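How to Compare Two Grippers on a CPU Pull

Most gripper spec sheets give you stroke, force and payload. None of those tell you whether the fingers will fit between a heatsink mount and a row of capacitors. This page covers the test we use at Cikdale when a new gripper comes in and has to be judged against the one already on the arm. The two in this round were the Orkix linkage gripper and the Griden parallel gripper.

What you need

An old desktop with the side cover off and the cooler removed. A processor you don't mind losing. An arm with a wrist camera, and a controller that logs finger position and motor current. We run the Stankevičius controller because it lets you set a current limit for each move.

Step 1. Set the grip limit

Start low. Our controller takes a raw value from 0 to 4000, and we begin at 800. Close the fingers on the chip while it sits on a foam block, lift it, and hold it for a slow wrist turn. If it slips, go up in small steps. Write down the first value that holds and use it for the rest of the test.

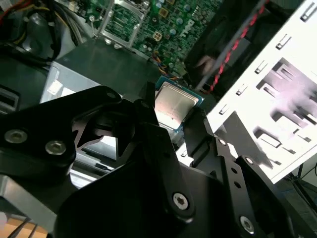 Grip height matters as much as force. Set the fingers too high and they ride over the metal lid; too low and they press on the substrate. Watch for tilt as well. With the chip up over the board and leaning between the fingers like this, it needs to be leveled before it goes anywhere near the socket. Add a wrist correction before the descent and save it as its own waypoint, so you can change it without teaching the whole path again.

Step 2. Teach the approach

Bring the gripper down in two moves. The first is fast and stops well above the tallest part in the case. The second is slow and straight. Kirsty Fothergill, who set up our first version of this test, used one long diagonal move and bent a fingertip on a drive cage - so two moves it is.

Check the outside of the linkage too. On a linkage gripper the knuckles swing out as the fingers open, and that is usually what hits first. 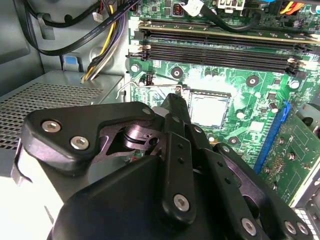

Do this check with the fingers fully open and again at the pick width. If either one touches, rotate the wrist in steps of 5 degrees and try again before you move the case. Moving the case means redoing the camera calibration.

Step 3. Run the picks

Run 7 picks per gripper from the same start point. Open the socket lever by hand each time. Log the finger position at contact, the peak current, and whether you had to stop the arm. Don't retune between picks.

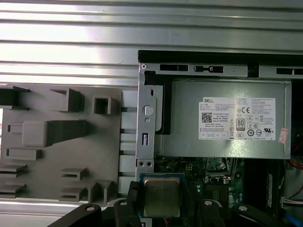

Wrist camera view with the fingers near the processor and the power supply behind.

Step 4. Swap and repeat

Change the gripper, enter the new tool offset, and start over from Step 1. The grip limit from one gripper means nothing on the other. Gediminas Juška keeps a separate controller profile for each tool, and I would do the same - it is easy to load the wrong offset late in the afternoon.

Compare the stops first, then the spread in contact position. Peak current comes last. If the two grippers are close, repeat the test with the case turned a quarter turn.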